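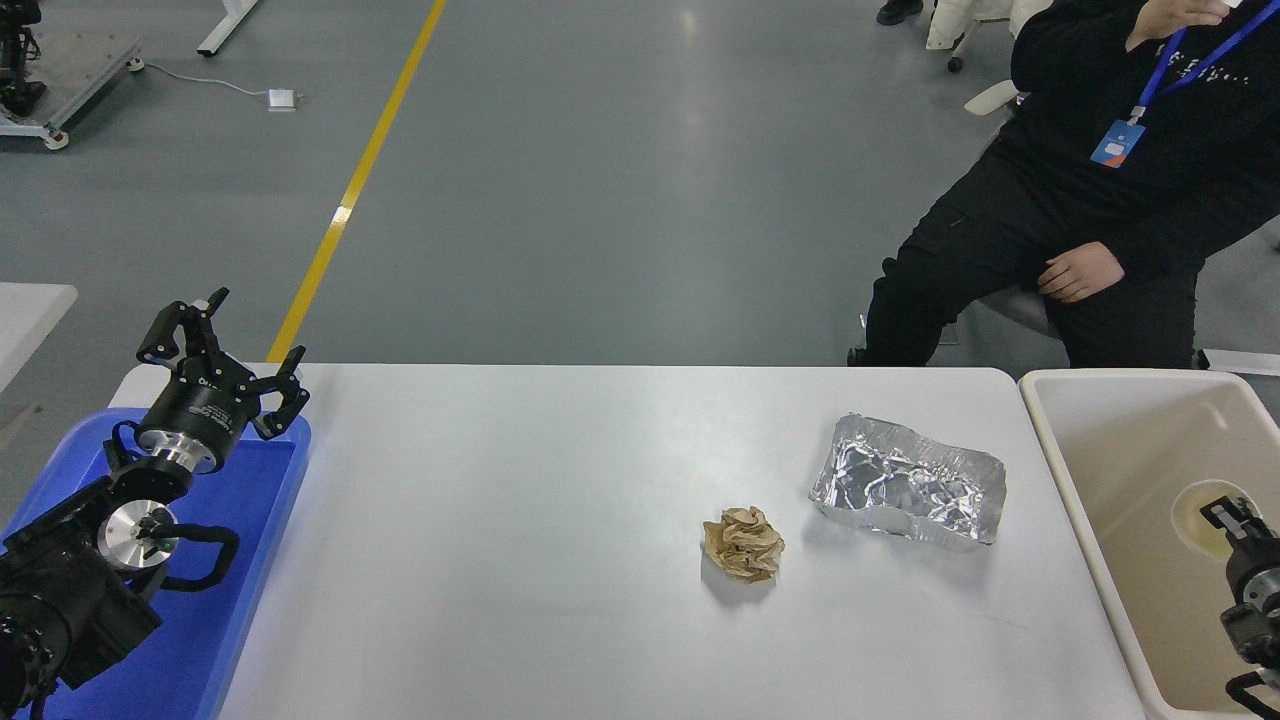

Sorting table with the paper ball and the foil tray, left hand raised over the blue tray.

The left hand froze again in June, and this time I had enough logging turned on to find out why. Writing it up while the details are fresh.

The task is dull on purpose. Jukska has two arms, and it has to clear light rubbish from a table: paper, foil, packaging. The items are crumpled by hand before each run so that no two grasps are alike. The right arm had been reliable for weeks. The left arm would run well for an hour or so and then stop with its fingers open, still powered, ignoring everything the planner sent. No error on the console. The arm joints answered normally, so the controller considered the whole limb healthy.

My first guess was heat. It was wrong, but it cost me two evenings. The motor temperatures in the hand were flat before every stop, and letting it rest made no difference.

The second guess was foil. Carter Boychuk had noticed that the freezes seemed to come after foil more often than after paper, and he was right about the pattern. We both assumed something electrical, a bit of foil bridging a contact under a fingertip. I took the fingertip covers off and found dust and one flake of paper. Nothing conductive.

What foil does is give way slowly. A paper ball compresses, pushes back and settles. A foil tray keeps creasing, so the force reading climbs, drops and climbs again, and the grip controller keeps correcting. On our hand that means a burst of short commands, far more than a paper grasp needs. The bus between wrist and fingers is shared with the force readings, and under that load it began to drop frames.

Dropped frames are expected. The Zorkar driver is meant to retry 3 times, then raise a fault and put the hand into a safe state. The log showed this instead:

retry 1, no reply
retry 2, no reply
retry 3, reply received, sequence mismatch
state: READY

The third reply was an old one, still sitting in a buffer. The driver checked that a reply had come, saw that the sequence number was wrong, logged it, and then carried on as if the link were good. From that point it was always one message behind. The hand rejected every new command as stale and kept its last valid position, which was open, as it had just let go of something.

Open is the harmless case. If the last valid position had been closed, the hand would have gone on gripping and reporting READY, and the arm would have been free to move with it. I don't like that at all. The hand is strong enough to hurt, and people do sit near the table during runs. The emergency stop cuts power to the arms by a separate circuit and was never affected, but it relies on a person noticing. A silent fault is a poor match for that.

To reproduce it, I wrote a script that sends short grip corrections at a fixed rate with nothing in the hand. At 2000 commands a minute the fault appeared within 15 minutes every time. At half that rate I never saw it, even overnight.

Changes made so far:

– The driver now treats a sequence mismatch as a failed retry, flushes the buffer and faults the hand.
– A hand fault now stops both arms. Before, it only paused the planner.
– The grip controller has a dead band, which cut the traffic during foil grasps to roughly a third.
– A separate watchdog compares commanded and measured finger position. If they disagree for 10 control cycles, the limb stops and the console says so in red.

The watchdog is the one I should have had from the start. It knows nothing about the bus or the driver and would have caught this on the first day.

Still open: the connector at the left wrist has more play in it than the right one. It may account for the left hand failing first, or it may be a coincidence. I have a replacement ordered and will swap the two hands over before fitting it – if the fault rate follows the hand, the connector on the arm side is cleared.

The patch is against the older driver branch. I haven't checked whether the newer one has the same mistake.

Recent posts
Papadakis mount, second attempt
Reading force logs without going mad
Moving the planner off Gadeo
Why the arm calibration drifts overnight
Cable routing, part two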